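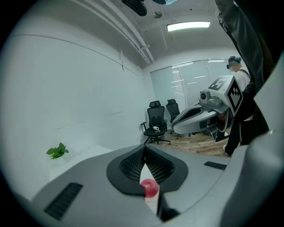
Kapitel 2: Kleiner Büroraum, Decke, Wand und Tisch einrichten

Dieses Kapitel beschreibt die Arbeiten, die der Nutzer nach der Übergabe von dem Büroraum Plirkix selbst machen darf. Arbeiten an der elektrischen Anlage gehören nicht dazu. Für diese rufen Sie bitte den technischen Dienst von Adamczyk in Plindau.

Vorbereitung

Sie brauchen eine standsichere Trittleiter, ein weiches trockenes Tuch, ein zweites Tuch für leichte Feuchtigkeit, einen Untersetzer und eine kleine Gießkanne mit schmalem Ausguss. Planen Sie die Arbeiten so, dass der Raum in dieser Zeit nicht für Besprechungen reserviert ist. In vielen Gebäuden ist die Zeit vor 8 Uhr dafür gut geeignet.

Decke und Leuchte

1. Schalten Sie die Deckenleuchte aus und lassen Sie sie abkühlen.

2. Stellen Sie die Leiter seitlich von der Leuchte auf, nicht direkt darunter. Die Leiter darf die Wand nicht berühren.

3. Wischen Sie die Leuchte von außen mit dem trockenen Tuch ab. Die Leuchtstoffröhre wird dabei nicht gedreht und nicht herausgenommen.

4. Wischen Sie danach die weißen Rohre ab, immer von einer Halterung bis zu der nächsten. Prüfen Sie mit der Hand, ob eine Halterung locker ist. Eine lockere Halterung bitte melden und nicht selbst festziehen.

5. Schalten Sie das Licht wieder ein. Auf der Tischplatte sollen im Dauerbetrieb mindestens 300 Lux ankommen. Falls Sie kein Messgerät besitzen, kann der technische Dienst die Messung übernehmen.

VORSICHT: An die Rohre darf nichts gehängt werden, auch keine leichten Sachen wie Girlanden, Kabel oder Kleiderbügel. Die Rohre sind nicht für zusätzliches Gewicht berechnet.

VORSICHT: Geräte, die an der Decke befestigt sind, werden nicht feucht gereinigt. Melder und Sensoren dürfen Sie weder abkleben noch überstreichen. Halten Sie um einen Melder herum einen freien Abstand ein, wie er in den Unterlagen Ihres Gebäudes genannt ist.

Hinweis: Beim ersten Einschalten nach einer längeren Pause kann die Leuchtstoffröhre kurz flackern. Das ist kein Defekt. Flackert sie weiter, notieren Sie die Uhrzeit und bestellen Sie eine Ersatzröhre aus der Reihe Mekard.

Wandflächen

6. Wischen Sie die glatte weiße Wand von oben nach unten ab. Das Tuch soll nur nebelfeucht sein. In den Fugen zwischen den Platten darf kein Wasser stehen bleiben.

7. Trocknen Sie die Fugen sofort nach. Feine Linien an den Stößen sind durch die Bauart bedingt und sollen nicht mit Farbe oder Spachtel gefüllt werden.

8. Für Zettel und Pläne benutzen Sie nur ablösbare Klebestreifen. Schrauben und Nägel sind in diesen Wänden nicht erlaubt, auch wenn sie sehr kurz sind.

Hinweis: Scheuermilch macht auf der weißen Oberfläche matte Stellen, welche man bei eingeschaltetem Licht deutlich sieht und nicht mehr entfernen kann.

Tisch und Pflanze

9. Richten Sie den Tisch so aus, dass man an ihm vorbeigehen kann, ohne die Wand zu streifen.

10. Reinigen Sie die weiße Tischplatte, bevor Sie etwas darauf stellen. Sandkörner unter einem Topf hinterlassen Kratzer.

11. Stellen Sie die Topfpflanze auf den Untersetzer. Zwischen Blättern und Wand sollen 20 Zentimeter frei bleiben, damit die Wand keine grünen Flecken bekommt. Geeignet sind kleine Pflanzen mit dichtem Laub, die auch mit Kunstlicht zurechtkommen.

12. Gießen Sie wenig und direkt auf die Erde. Nach dem Gießen heben Sie den Topf an und kontrollieren, ob der Untersetzer voll ist. Überschüssiges Wasser bitte ausleeren.

VORSICHT: Steckdosenleisten und Netzteile gehören nicht neben die Pflanze. Verlegen Sie Kabel immer auf der anderen Seite der Tischplatte.

Wenn alle Schritte fertig sind, tragen Sie die Arbeiten in das Pflegeblatt ein. Das Pflegeblatt liegt der Lieferung bei und kann bei Adamczyk nachbestellt werden.

Weitere Kapitel
Kapitel 1: Übergabe und erste Kontrolle
Kapitel 3: Türen und Schlösser
Kapitel 4: Lüften und Heizen
Ersatzteile Mekard bestellen

Diese Website verwendet Cookies. Einstellungen ändern | Alle akzeptieren

© Adamczyk, Plindau | Kontakt | Impressum | Nach oben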